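A morning at the Girgate picking lab

I came home from Girgate with sore feet and eleven pages of notes, and I'd go back tomorrow. The lab opens its doors to visitors once a year, in November, and this time the group from Osholm had the big room for their work on picking from clutter.

The question sounds simple. If you give a robot a bin full of odd things, with cloths lying over half of them, should it go for what it can see or move the cloth first? Their method, which they call Fonetti, learns to judge that for itself. It gives every possible grab two scores, one for how likely the grab is to hold and one for how much it would uncover. I loved that second score! It means a towel can be worth lifting even when a towel isn't what you asked for.

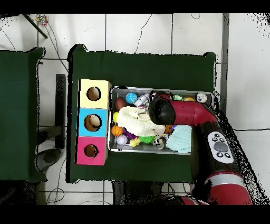
Training took 1,364 grabs, which struck me as very few, and I said so. The answer was that soft things teach the system a lot in a short time, as every lift changes the whole heap. I'd have guessed the balls were the awkward ones (they roll, after all), but a crumpled cloth has no fixed shape to learn, and a fuzzy or spiky toy has no clean edge.

Then came the results. Over 100 test runs, the older method, Coppens, reached the hidden toy in 47. With the uncovering score switched on, that went up to 62. There's plenty of room left, and the team were very open about it, but what a jump for one extra number!

We stood by the table for ages talking about cans, balls and little toy figures, and which of them ought to be easy. Everyone in our party had a different theory. 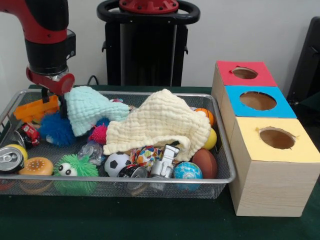 If you're thinking of going

Wear warm socks and get there early, as the talk fills up well before the tour. Ask about the failed runs too. I had my best conversation of the day over those.

Contact | © 2020 Girgate visit notes | Back to top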